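Home Projects Visits Workshop Notes Contact

Cetlow open workshop, Sat 3 October

I went to Cetlow expecting to be annoyed, and for the first hour I was. The flyer promised "a computer repair bench that runs itself." I have heard that kind of promise before, usually from somebody selling a vacuum cleaner.

The place is a shared workshop behind the old Fakhoury print works. Members pay 98 dollars a month, which seems like a lot for a drill press with a waiting list. The robot project is called Millumen and has been going since May. Its members want an arm to take old desktop computers apart for reuse, starting with the hard drive. They say they have put 300 hours into it, and I believe them. I do hard drives at my kitchen table and I could have emptied a closet full of machines in that time.

Still, I stood at the bench a good while. Getting hold of a plastic bracket inside a case full of cables is harder than it sounds, and I cut my knuckles on that sheet metal often enough to know.
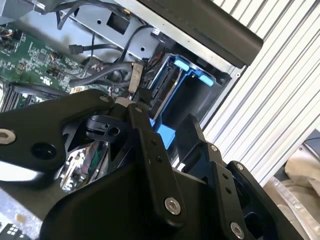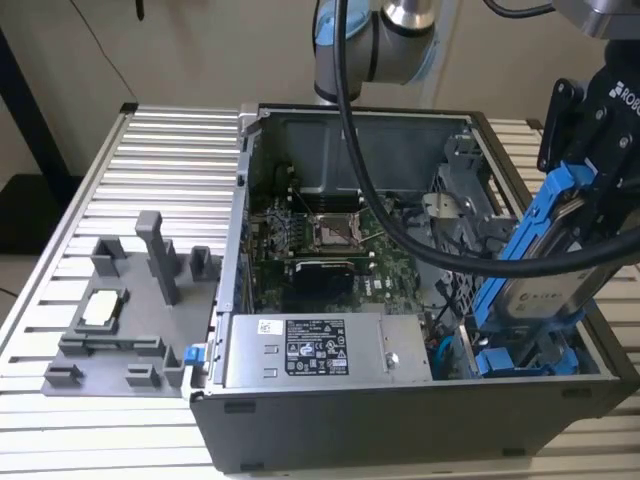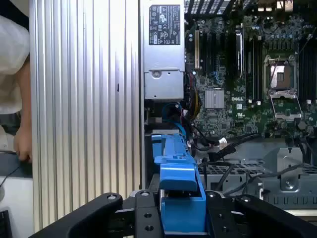 The open desktop at the Millumen bench, with its blue drive hardware.

My questions got mixed answers. How does it deal with a different brand of case? It doesn't yet. What about a stuck latch? Someone steps in. They had a printed sheet claiming 135 good pulls, but no column for the bad ones, and when I asked about those I was told the log was "being cleaned up." I'd have liked to see it dirty.

I will give them credit for the printed tray that goes beside the case. It's a plain, useful thing and I would take one home for hand work. The software, which they call Ilus, I can't judge. It was explained to me twice and I followed it for nearly 8 minutes in total.

Coffee was free, parking was not. The next open day hasn't been set. I'd go back if they let visitors bring their own computer, because I have an ugly old tower with a bent drive cage and I want to see what the arm makes of it.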